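Chapter 10
When Elections Are Held

Key terms: on-cycle election, off-cycle election, roll-off, consolidation, low-information contest

The town of Branby chooses its mayor and council in the spring of odd-numbered years. The neighboring town of Lasska chooses the same offices in November of even-numbered years, on the ballot that also lists candidates for governor, Congress and, every other time, president. The two towns are close in size and income. Their residents shop at the same stores and send their children to the same high school. In the last municipal contest before this chapter was written, turnout among registered voters was 10 percent in Branby and 69 percent in Lasska.

Few residents of either town could tell you why their elections fall when they do. In Branby the date was set in the original town charter. In Lasska it was moved by a council vote, passed in August with little public comment, after the county offered to share the cost of printing ballots. Neither decision got much attention at the time. Both have shaped who governs ever since.

Election timing is one of the oldest questions in local government and one of the least discussed. Earlier chapters looked at the rules that decide who may vote and how votes are turned into seats. We now turn to the calendar. A person who is registered, informed and willing to vote still has to notice that an election is taking place, and the date has a lot to do with whether that happens.

An on-cycle election is held on the same day as a state or national election. An off-cycle election is held on some other day. Many cities, school districts and water districts use off-cycle dates. Reformers favored them a century ago on the grounds that local matters should be kept apart from party politics. A voter choosing a school board member, they argued, should be thinking about schools and should not be carried along by feelings about the president. Their critics replied that a separate date would hand the decision to whoever was best organized, and the argument has not changed much since.

Consider the electorate that shows up in Branby. It is older than the town as a whole, more likely to own a home and more likely to have a direct stake in the outcome. Town employees and their families vote at high rates. So do members of groups with a single strong concern, such as the residents who fought the Vieira Road extension. These voters are often well informed. They have read the budget and can name the candidates. They are also a small part of the public, and their views on taxes, pay and new housing can differ from those of people who stayed home.

Lasska has a different difficulty. Its voters come out in large numbers, but many arrive to vote for governor and find a long list of local names further down. Some stop before they reach the end. Political scientists call this roll-off. Of those who do finish, some guess, some choose the name they have seen on yard signs, and some favor whoever is already in office. Even after roll-off, far more people take part in choosing the Lasska council than the Branby council - but it is fair to ask how much each choice tells the winners.

Chang-ho Na served on the Branby council for three terms and later helped write the consolidation measure that will go before its voters. He won his first seat by 47 votes. "I knew most of the people who put me there," he told a class at Jillatley College. "I could have called them all in an evening. I was less sure what everyone else wanted, and I had no good way to find out."

His measure would move town elections to November of even years. Opponents say local candidates would be drowned out and campaigns would cost more. The town clerk has asked that all written comments be received by 4th October.

As you read, keep two questions apart. The first is a question of fact: who votes under each calendar, and do the results differ? The second is a question of judgment: what should a local election be for?

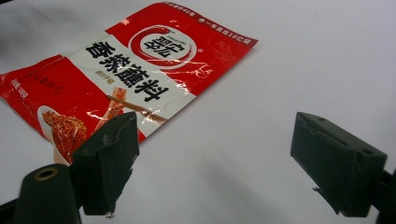
The first section takes up the question of fact, starting with how turnout is measured and why two honest counts of the same election may disagree.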